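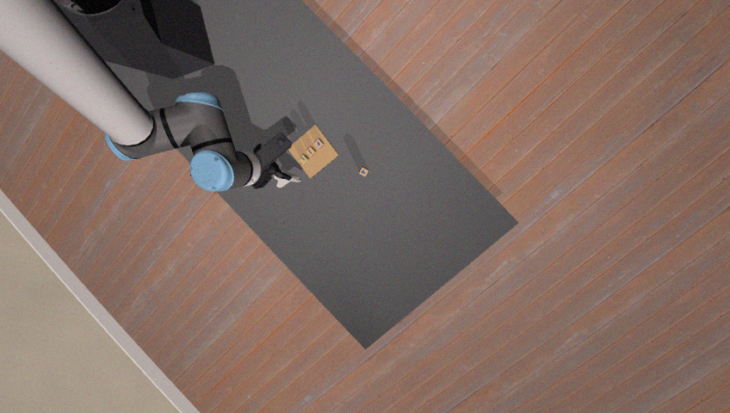
From: Tetteh Asamoah
To: Floors and Finishes list
Date: 3 April 2025
Subject: Re: Gaps in old pine boards — fill or leave?

Hello Lucero,

I did much the same job in our front room and the back bedroom, so I can tell you how each went.

On 3/4 Lucero Urrego wrote:
> We've taken up the carpet at the house in Grekwood and found
> the original pine underneath. Most boards are sound but the
> gaps between them are up to 6 mm in places and there is a
> draught you can feel with your hand. My builder wants to fill
> the lot with a mix of sawdust and resin. Gilberto Muñoz told
> me at the last meet-up to use slivers of wood instead. Is it
> worth the extra work? And should we sand before or after?
> We'd like to be done by June.
> Lucero

Gilberto is right about the wide ones. I used the sawdust mix in the bedroom and it looked fine until the heating went on. By the end of that winter a good third of it had cracked along one side, and the loose bits came up in the vacuum cleaner for months. Pine moves too much across the width for a stiff filler to hold in anything wider than a coin.

In the front room I used slivers cut from spare boards out of the cupboard under the stairs. They are slightly tapered. You put glue on one side only, so the board on the other side can still move, tap them in with a mallet and leave them a bit proud. Plane them down the next day. I got through 200 of them and it took me four evenings. For the hairline gaps I did nothing, and I can't say I notice them.

Sand after filling. Before that, go over every board with a nail punch, or you will tear belts. I started with 40 grit, which was too harsh on the soft parts, and would start with 80 on boards as good as yours sound. Keep the dust from the last pass if you have a few small nail holes to stop up.

On the draught, have a look at the skirting first. In our house more air came in there than through the floor. Don't block the air bricks outside whatever anyone tells you, the joists need them.
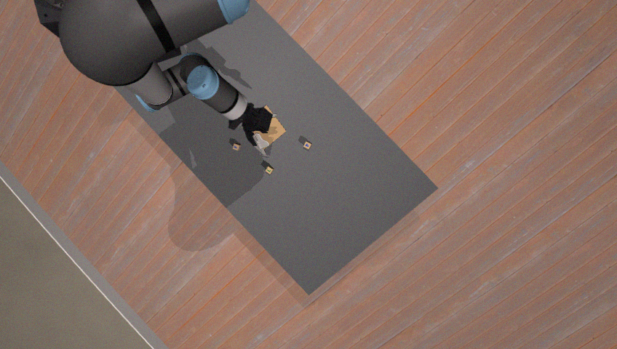
Mixed pinks and browns in the boards, with the seams left showing.

As for colour, old pine goes orange under most oil-based varnishes. If you don't want that, try a water-based one on an offcut and leave it on a windowsill for a fortnight before you decide. Leidy Valderrama used a hard wax oil with a little white in it and was pleased, though she has to touch it up by the back door every year. I left ours plain and two coats have lasted well enough — three would have been better in the hall.

June is fine for one floor if the furniture is already out. I would not try to do upstairs and downstairs at the same time.

I still have a bag of slivers left over, all cut for gaps of 4 to 5 mm. You're welcome to them if you can collect. Wilmer Londoño has my mallet and the small plane, so ask him for those.

Regards,
Tetteh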